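Wie lernt ein Roboter, Hosen zusammenzulegen?

Februar, aus der Redaktion Technik für Kinder

Ein Roboter kommt ganz schön dumm auf die Welt. Er hat zwar starke Motoren und kann sehr genau zugreifen, aber was eine Hose ist und wo man sie anfasst, weiß er nicht. Man muss es ihm zeigen!

Dafür gibt es 2 tolle Wege. Beim ersten sitzt ein Mensch an einem Steuergerät, fast wie beim Computerspiel. Bewegt er die Hand nach links, geht auch der Roboterarm nach links, und der Roboter merkt sich alles. Das nennt man Fernsteuern.

Beim zweiten Weg bleibt der Roboter einfach im Labor. Der Mensch nimmt nur einen Greifer in die Hand, also die »Finger« des Roboters mit einem Griff dran, und macht damit die Hausarbeit: greifen, ziehen, falten, loslassen. Eine Kamera am Greifer filmt mit. 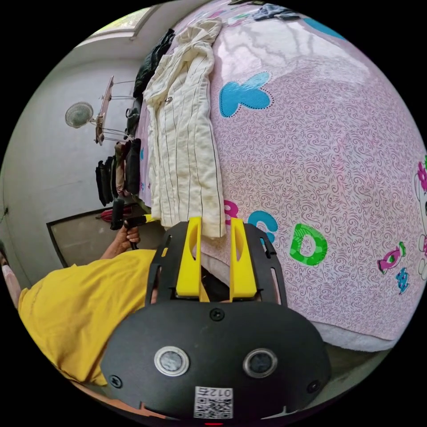
Einmal vormachen reicht aber noch lange nicht. Stell dir vor, du lernst Schleifebinden und darfst nur ein einziges Mal zugucken! Im Projekt Rorkberg werden deshalb 200 Vorführungen gesammelt, jede höchstens 30 Sekunden lang. Mal liegt der Stoff glatt da, mal ist er zerknüllt. Gerade das Durcheinander ist wichtig, denn zu Hause sieht es ja auch jeden Tag anders aus.

Danach ist der Computer dran. Er vergleicht die Filme und sucht nach Mustern: Wo schließen sich die Finger? Wie hoch wird der Stoff gehoben? Daraus rechnet er aus, wie sich der echte Roboterarm bewegen soll.

Probier es selbst! Nimm eine Grillzange und lege damit 3 Socken zusammen. Ganz schön knifflig, oder?

Kontakt | © Mutum Kinderwissen | Nach oben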